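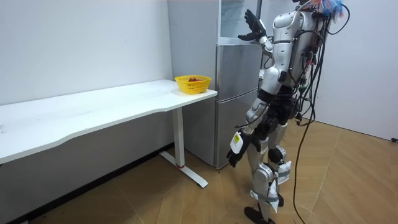 November
By Lotte Desmet

LALTOV — The technicians who look after the humanoid robot at the Plukmont workshop spend more of their week on its cables than on anything else, and this month they changed the way they do it.

The robot is used for kitchen tasks. It walks up to a refrigerator, reaches for the door and handles things kept nearby. Between sessions it goes to a service bay at the other end of the building, where two technicians check the wiring, joints and hands before it is cleared to walk again.

Until recently that check followed a fixed calendar. Now it follows a counter. Every time the right elbow bends past a set angle, the control computer adds one to the total, and when the total reaches 3,384 the robot is taken out of use and the wiring on that arm is gone over by hand. The same counter exists for each knee and each shoulder, with different limits.

Wiesława Śliwiński, who runs the service bay, set the limits herself from the workshop's repair log.

"We had a drawer full of repair slips and I sat down and read them," she said. "Nearly all the broken wires were in places that bend. A robot that stands still for a month doesn't need me to open it up. One that has been reaching for a door handle all day does."

The log goes back to the robot's arrival and holds 309 entries. Most are small jobs such as a loose connector, a worn strap or a fingertip pad that had to be glued back on. The costly ones are wires that fail inside their insulation, where the damage can't be seen. The robot may run well for an hour and then lose the signal from one joint when the arm goes above a certain height.

To find those, the technicians hang the robot from an overhead hoist with its feet just off the ground and move one joint at a time through its full range. A meter is clipped across the wire being tested. If the reading jumps at the same point twice, the wire is pulled and replaced.

A full check of one arm takes most of a morning. The legs take longer.

The robot wears most of its wiring on the outside, with cables running over the torso and down the limbs. Śliwiński said this is how she prefers it for now. An earlier plan called for a cloth cover over the back, but it was dropped after a trial fitting. The cover had to come off for every repair, and it pressed on the connectors at the back of the torso when the robot leaned forward.

Straps hold the bundles in place. They are now fitted with enough slack for a flat hand to pass under the cable at each joint. Before that, they were pulled snug, which looked neater but put the strain on the connectors. Connector repairs have dropped since the change, though Śliwiński said it was too early to give a figure.

Long cables are a separate problem. One that reaches the floor can end up under a foot, and the workshop has had two falls from that cause, both of them caught by the hoist line. Staff now walk the route from the bay to the refrigerator before each run, with the robot's cable laid out behind it and one person assigned to keep it clear of the feet. That person also holds the stop button and does no other job during the run.

Hands get their own schedule. Each one comes off after 100 door cycles and goes to a bench, where the fingers are opened and closed one by one against a small spring scale. A finger that pulls weaker than its neighbors is usually short of tension in its tendon, and tightening it takes a few minutes. A spare pair is kept ready so that the robot doesn't have to wait.

The hands also have to be lined up again once they go back on. The technicians do this at the refrigerator itself, bringing the open palm close to the door and comparing the distance the robot reports with one measured by a steel rule. A gap of more than 6 millimeters between the two sends the arm back for calibration. The door was chosen as the reference because it is flat and doesn't move when somebody bumps it, unlike the test board used before.

Spare wire and connectors come from Wadell, a supplier across town, which now cuts and crimps the elbow and knee sets to length. The workshop used to make them up in-house. Śliwiński said the ready-made sets save time, but she still tests each one before it goes on. Two from the first box were returned because the crimps pulled out.

A second robot of the same build, known in the workshop as Baptiste, is in pieces on the bench and has been for several weeks. It is waiting for a hip actuator. In the meantime it has given up a forearm shell, an ankle joint and most of its left-side wiring to keep the first one walking. Those parts are recorded in the log as loans, and Śliwiński said she intends to pay them back.

The next change planned is to the log itself. Paper slips are still filled in at the bench and typed up at the end of the shift, and some of the older ones give the joint without saying which side of the robot it was on. New slips have a box for left or right. A tablet for the bay is on order — it was due last month — and the paper will stay in use until it has been running without trouble for a full service cycle.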